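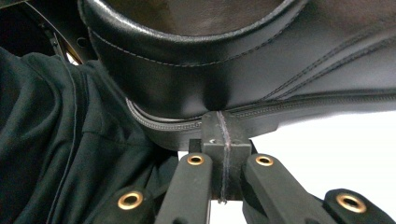 Kamran Rashti would start with the billets. A saddle can look fine from the top and still have a strap ready to let go, and in his opinion most riders in Ostness check theirs once a year, in October, when the mud comes.

Thomas Testa has repaired tack in the town for years. He charges by the hour and keeps a waiting list - 171 jobs when I called - and most of them are stitching.

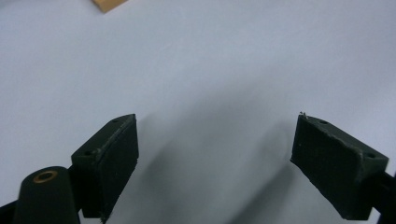 How often should a saddle be cleaned? After every ride with a damp cloth, and with saddle soap once a week if it's in regular use.

Oil is where people go wrong, Testa says. Too much of it softens the leather and rots the thread.
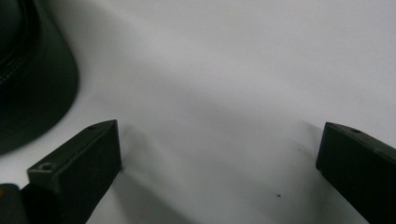

He puts on one thin coat, leaves it overnight and wipes off what's left in the morning. New billets get no oil at all until they have been ridden in for a month.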